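### 3.2 How drivers spoke about the long straight

Of all the places our drivers talked about, the straight between Bunlow and Ocampo came up most often, and we confess we had not planned for it. The interviews were meant to be about rest stops, tea and the price of a hot meal (see Section 2), yet one driver after another wandered back to this one stretch of road. We let them wander. Maricruz Villaseñor, who led most of the conversations, felt that the best talk usually came once the list of questions had been put away, and having read the transcripts several times over we are inclined to agree with her!
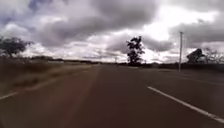
Of the 25 drivers who took part, 19 described the straight as tiring, though hardly any of them called it difficult. The word they reached for was "long", even those who knew perfectly well that the hill road past Minier takes more time. Gumaro Ibarra, with over six years on the route, told us he sings on the straight and nowhere else. Others spoke of counting farm gates, of ringing home at the next stop, or of saving a favourite radio programme for it (a lovely habit, we thought).
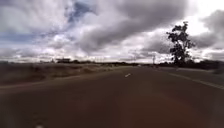 ### 3.3 Time as felt and time by the clock

We then asked each driver to guess how long the crossing took and set the guess beside the depot log. Most guessed too high, and the guesses were furthest out on the homeward run, when people were thinking about supper and their own beds. Only two drivers guessed too low, and both usually travelled with a companion. We would not wish to lean on so small a number, but it sits comfortably with what the others said about company.

Figure 1. The kind of open, straight road discussed in Sections 3.2 and 3.3.
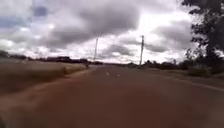
### 3.4 Company in the cab

Nicanor Quezada put it more warmly than we could: "With my cousin beside me, I arrive in the middle of a story." Several drivers said much the same of their regular passengers, and we return to them in Section 4.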